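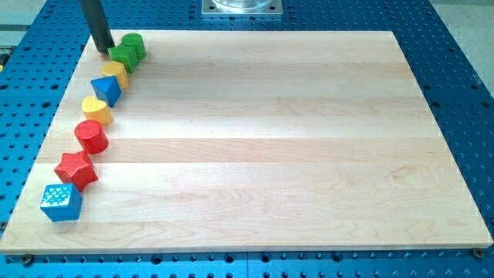

Gadby may ban smoking on restaurant patios, and I have feelings about it
18/07/2018

So the town council in Gadby has finally put patio smoking on the agenda, and if you've eaten outside anywhere on the main drag this summer you can probably guess how that went over.

The proposal is pretty simple. Right now you can light up at any outdoor table as long as the place has a sign saying it's allowed. Under the new rule, which passed its first reading by a single vote, smoking would be off limits on any patio or deck where food is served, plus 13 feet out from the railing. Hookah would be covered too. Bars that don't have a kitchen get a pass for now, and so do private clubs.

I went to the public session (my first one in years, and I'd forgotten how hard those chairs are) and it was packed. The town had 267 written comments come in before the meeting, and the clerk said 241 of them were in favor. You wouldn't have known it from the room! The people who showed up to speak were mostly against it, and mostly people who own or work at places with patios.

The manager of Wokari, the noodle place by the bridge, told the council that her evening crowd is half smokers and that they'll just drive over to Prilel, where there's no rule at all. She's already got heaters on order for February and doesn't want to be heating an empty deck. A server from Stoica got up after her and said pretty much the opposite. He said he goes home every night smelling like an ashtray, he's got asthma, and he'd happily take a few slow weeks if it meant he could breathe at work. He got a big round of applause, and a couple of groans from the back.

I should say where I stand. I smoked for 6 years, and I quit, and I'm now one of those annoying people who can smell a cigarette from across a parking lot. I love eating outside. I've also moved tables in the middle of dinner more times than I can remember, plate in one hand and drink in the other, trying to look like I wasn't making a point. So yes, I'd vote for this thing. But I do get the worry about Prilel. It's a short drive, the parking is free, and a small place can't lose its regulars for a whole season and shrug it off.

One thing that bugged me is that hardly any time went to enforcement. The draft says a first complaint gets the business a written warning and a second one gets it a fine, but it's the owner who pays and never the smoker. A couple of speakers asked whether that could be split, and the council's lawyer said she'd look into it. Somebody also asked about sidewalks next to patios, where people tend to stand and smoke while they wait for a table, and I didn't hear a clear answer on that.

The second reading is at the next regular meeting, and written comments stay open until noon the day before. You can drop yours in the box at the front desk of the town hall or send it in through the town website. If the rule passes, businesses would have until February to get their signs up.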